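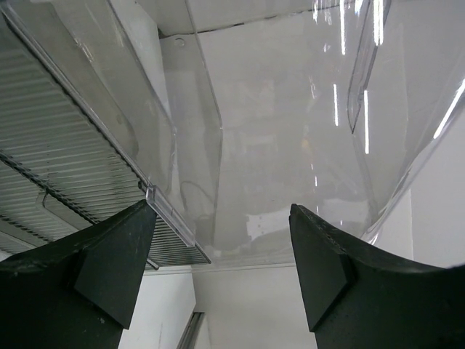
Wrist view, gripper open, folded clear plastic ahead and the wire rack at upper left.

Subject: Re: [porneo-users] Transparent parts and teleop demos

On Friday the original poster wrote:

> We are collecting demonstrations for a packaging task: pick a folded
> clear plastic panel near a wire rack and hang it by the punched hole.
> Teleop through Porneo, wrist camera only. The operators say they
> cannot judge distance to the sheet and keep closing early. We have
> 941 episodes and the policy trained on them does the same thing.
> Is this a calibration problem, or do we need more data? We were
> planning to go to 2000.
>
> Second question: has anyone had luck with hand guiding on the Odero
> arm instead? The docs are thin.

I would not collect more until the early closing is fixed. If the operators close early and you keep those episodes, the policy is learning what it was shown. Going from 941 to 2000 with the same habit gives you a more consistent version of the same error.

I doubt it is calibration. Check it anyway with an opaque part: tape over one panel, run a few picks, and see whether the closing point moves. If it does, the operators are missing a depth cue and the transforms are fine.

The attached view is from our cell, same class of part. Look at what there is to work with. The bright vertical streaks are reflections, and they slide across the surface when the wrist moves. The folds have faint gray edges. The cable loop is behind the sheet and comes through distorted, so it is a bad reference. The punched hole is a faint outline and I would not expect an operator to servo on it over a compressed stream.

What we changed, in order of effect:

1. Second view from the side, shown to the operator and recorded. If you only show it and do not record it, the demonstrations depend on information the policy never gets.

2. Approach speed limited in the last part of the motion. Set it in the Porneo session file, not on the leader arm, or the log holds the unscaled command.

3. Gripper on a proportional trigger. With the on/off button, operators commit too soon and then reopen. We had over 3 reopenings per episode on bad days.

4. Episodes with a reopening tagged and left out of the first training run. We put them back later as recovery data.

On hand guiding: it works on the Odero, with two cautions. The operator's hand and sleeve show up in the wrist view if they hold the arm below joint 4. Hold it above. Also, the recorded torques include the operator's push, so train on joint positions only. We replay every guided trajectory without the person and record the camera streams during replay. That doubles the time per episode, and a thin sheet does not always end up in the same place on replay, so expect to discard some.

The Wumbei exporter drops the trigger channel if it is not named "grip" in the session file. There is no warning. Check one exported file before you convert the whole set.

Which Rukport firmware are you on? The July build changed the timestamp source for the side camera, and our two streams drifted until we pinned the older one. If you can post one raw episode with a failed pick, I will look at the alignment.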